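Base Trim Survey: Readme

Option records for stripped economy cars, the ones with rubber mats and a blank plate where the radio should go. The file has 2,378 rows, one per car. Győző Bíró typed most of them from window stickers and club mailings.
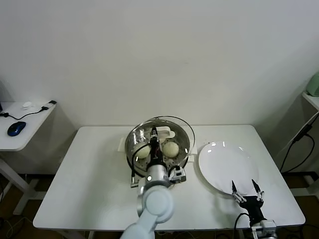

I don't trust the "no options" column much. Sellers say a car is bare when it has lost its options to a junkyard. Almost 900 rows rest on the seller's word alone, and those are marked S under source.

Columns

year, body, cylinders, wheel covers, radio, source, notes

Cylinders should read 4 or 6. Anything else is probably an engine swap somebody forgot to mention.

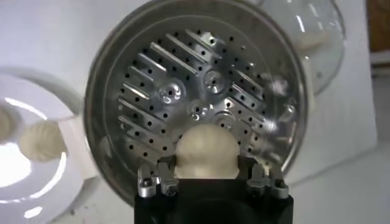
The Jorkville rows came from Kobina Abubakari in September. He had the dealer invoices, so I believe those. The Plumberg rows repeat the same sticker 20 times with different paint codes, and I would leave them out of any rarity claim.

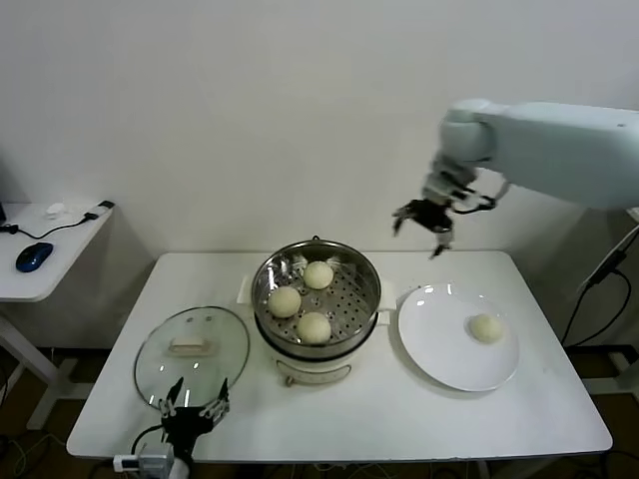 Known problems

Whitewalls are listed as factory equipment far too often. Tires get replaced. Corrections need a scan of the paperwork.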